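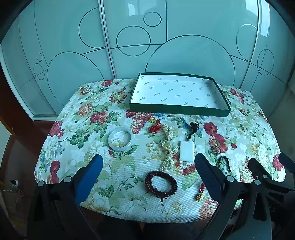

Rostell River: Frequently Asked Questions

Where does the Rostell River start and end?
The Rostell rises in a group of springs north of Skorkham and empties into Lake Jugah. It passes through two counties. The upper part is narrow and shaded. Below Skorkham the land flattens out and the river slows down, with wide bends and a good deal of mud after rain.

How did the river get its name?
The name comes from a family that ran a ferry near the mouth. Older maps label the upper part Stony Creek, and a few people in Skorkham still call it that. The two names were used side by side until the county surveyors settled on Rostell for the whole length.

How big is the watershed?
It drains 180 square miles. Most of that is farmland, with woods along the banks and the town of Skorkham roughly in the middle. Fludov Creek is the largest tributary and joins from the west, just below the Mill Road bridge.

What was the Fludov settlement?
Fludov was a mill village at the mouth of the creek. It had a sawmill, a gristmill, a church and a store. The mills closed after the railroad was built through Skorkham instead, and most families moved away. The church foundation and part of the millrace can still be found. Both are on private land, so please ask at the house before walking in.

Are there any dams left?
Two. The Skorkham dam is 17 feet high and was built to power a flour mill. The other is a low stone structure near the lake – easy to miss when the water is up. Neither one produces electricity. Boaters should carry around both of them. The take-out for the Skorkham dam is on the left bank, above the orange buoys.

Does the river flood?
Yes, mostly in early spring. The low ground around Jugah Landing goes under in most years, and Mill Road is closed when water reaches the lower guardrail. Road closings are posted by the county, not on this site.

Can I swim in it?
There is no supervised beach on the river. People do swim at Jugah Landing, where the bottom is sandy. Stay out for a couple of days after heavy rain, when runoff from the fields is highest. The lake beach is tested weekly in July and the results are posted at the parking lot.

What fish are in the river?
Smallmouth bass and rock bass above Skorkham; carp, catfish and some pike below it. White suckers run upstream in spring. A state license is required, and the state rules on size and season apply.

When does the boat launch open?
The gate at Jugah Landing opens on 1st April and stays open until the first hard freeze. Parking is free. Trailers go in the gravel lot on the far side of the road.

Is there a written history of the river?
Ratih Tuhumury's "Mills of the Rostell" is the fullest one. The Skorkham library has two copies, and one can be checked out. Getsemaní Olvera has also indexed the library's old photographs of the valley, 710 of them so far. The index is in a binder at the front desk – an online version is planned, but there is no date for it yet.

I have old letters or maps. Do you want them?
We would like to see them. We can scan papers while you wait and hand them back the same day. Write to P.O. Box 3506, Skorkham, or leave a note at the library desk with a phone number.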